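Support > Wultinwood Baseball > Scoreboard and Stats > Ticket 2828

Ticket 2828: Tronder scoring console drops half-inning totals after a pitching change

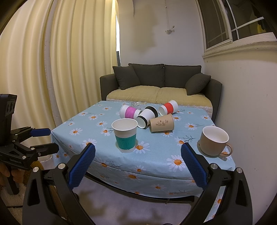 Paper cups on the daisy tablecloth.

Status: Resolved, monitoring
Component: Tronder console, Iltier stats feed
Site: Wultinwood, main diamond
Opened: February, pre-season

Reported behaviour

Line score on the outfield board goes out of step with the console when a pitching change is entered mid-inning. Runs already recorded in that half-inning vanish from the board but stay in the console. Hits and errors are unaffected. The public box score matches the board, so it is wrong as well.

Seen twice in one practice game, in the bottom of the third and the top of the sixth. On both occasions the visiting scorer's paper sheet agreed with the console.

Environment

Tronder console on the scorer's laptop, wired to the board controller. Iltier feed runs on the same laptop and pushes to the league site over the clubhouse wireless. Play clock is a separate unit and was left out of testing. Shojaei board controller, firmware as supplied, no local changes.

Steps to reproduce

1. Start a new game in Tronder with full rosters for both clubs.
2. Record at least one run in the half-inning.
3. With a runner on base, open Substitutions and replace the pitcher.
4. Assign the inherited runner to the outgoing pitcher when prompted.
5. Confirm.

The board shows 0 for the half-inning as soon as step 5 is done. If the bases are empty at step 3 the prompt in step 4 does not appear and the total holds.

Log

18:10 - Reproduced on the bench with the board controller attached. Same result with the controller unplugged and the on-screen preview used, so cabling and controller are ruled out.

18:25 - Stopped the Iltier feed and repeated. Total holds at the correct value on the preview. Restarted the feed, repeated, total drops to zero. Fault needs the feed running.

18:40 - Checked the feed log. On a pitching change with inherited runners, Tronder sends two messages: one closing the outgoing pitcher's record and one opening the new one. Iltier treats the second as the start of a half-inning and writes a fresh line back to the shared game file. The board reads its runs from that file. The console keeps its own tally in memory, which explains the mismatch.

19:05 - Tried increasing the feed interval from 4 seconds to 60. No improvement, the write-back simply arrives later. Returned to 4.

19:20 - Set the game file to read-only for the feed account. Total holds, but the feed raises a write error on every play and stops after 230 lines in the log. Not usable for a full game. Reverted.

19:45 - Found "Two-way sync" under Iltier > Game File > Advanced. It was on. The setting is meant for grounds where the official scorer corrects plays from a second machine, and Wultinwood has only the one. Turned it off, restarted both programs, repeated steps 1 to 5 with one, two and three runners on. Correct total each time on preview and board.

20:10 - Replayed the practice game from the paper sheet, every substitution included. Line score, hits, errors and left on base all agree with the sheet. Earned runs were charged to the outgoing pitcher as expected.

Cause

Two-way sync enabled in the Iltier feed on a single-console site. The option appears to have been carried over when last season's profile was imported.

Fix applied

Two-way sync off. Profile saved under a new name and the imported one removed from the start-up list.

Workaround for sites that need two-way sync

Enter the pitching change as normal, then open Line Score, re-key the runs for the current half-inning and press Push. Check the board before the next pitch. A second pitching change in the same half-inning clears the total again, so the step has to be repeated.

Remaining items

- Box score already published for the practice game is still wrong. Needs a manual re-send from Tronder, File > Resend Game.
- Double switch not tested. It uses the same substitution screen but sends its messages in a different order.
- Request lodged with Iltier to ignore a pitcher record that opens with the same inning number and batting side as the one before it. No reply yet.

Scorers should leave the Advanced page alone on game day - changes there only take effect after a restart, and a restart mid-inning loses the pitch count.

Ticket stays open for monitoring until the first home series has been played, then close if there is no recurrence.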